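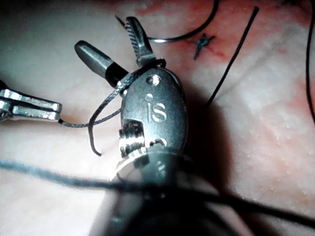 Who is this collection for?
Anyone who came to the suturing open day at Sarcombe and wanted to look again at home, and anyone teaching or studying robot suturing who could use a modest set of recordings to practise on.

About the day

The demonstration ran on Tue 22 November in the upstairs teaching room at Sarcombe, and we were so pleased with the turnout (67 visitors, when we had put out chairs for far fewer!). Hina Jadoon talked everyone through the stitching from the front, Cathal Foley sat at the console for most of the morning, and Jovita Alvarado took over after lunch so that he could have a sandwich and answer the questions that had been piling up.
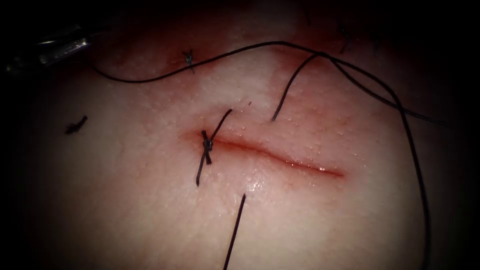 We kept the recordings going through all of it, chatter and pauses included, and sorted them out afterwards. There are 100 clips, grouped into 18 sittings. A sitting is one person at the console from sitting down to getting up again, however long that was, and some of them are very short indeed.

What is in the folders

clips: the video, one file for each camera
notes: Hina's remarks, typed up by Mohsin Dhanial
splits: the lists we use for training and testing

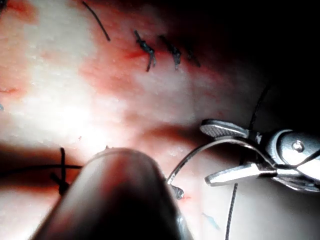 Labels are kept simple, and we hope you'll forgive us for that. Each clip is marked with the step being worked on: picking up, driving the needle, pulling through, tying or cutting. A clip can carry more than one mark. For driving, look for a view like this one, with the curved needle held in the jaws and its point dipping into the tissue, while the three black knots along the reddened line further up belong to stitches already tied. We label the stitch in hand and leave finished ones alone.

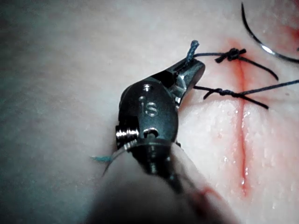
Tying was the step visitors asked about most, and it is also where our labels are shakiest. Mohsin and Heriberto Palacios marked those clips separately and disagreed on 8 of them, mostly over the moment when tying ends and cutting starts. Both versions are in the notes folder, so please pick whichever suits your work.

Known gaps

The sound is missing from the Lindholm copy of the set. Please use the Dratis copy if you want Hina's commentary. Corrections are very welcome and go to Jovita.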